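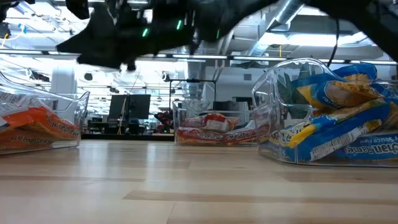

Ông
Member, Drurnisville bench group

Parallel jaws or suction for noodle packets?
I'm trying both on the same arm, picking instant noodles out of three clear bins, one color of packet per bin. The soft jaws are a joy on orange and red! Blue is my headache: heaped high, crinkly, and the camera gets glare off the plastic. Has anyone compared the two on wrappers like these?

Fasex
Regular
Oh, I love this kind of test! I logged 1327 picks in February with bagged snacks. Jaws won for me, as long as I closed them slowly and grabbed the end seam. Suction leaked on every wrinkle until I went to a bellows cup, and then it held up to 50 picks in a row. Try 10 mm of extra squeeze travel before you buy anything.

Sedemum
New here
suction all the way, jaws crush the noodles

Ông
Member
Thank you both! Bellows cup ordered, and I'm going for the end seams tonight. Will post numbers for all 4 cup sizes.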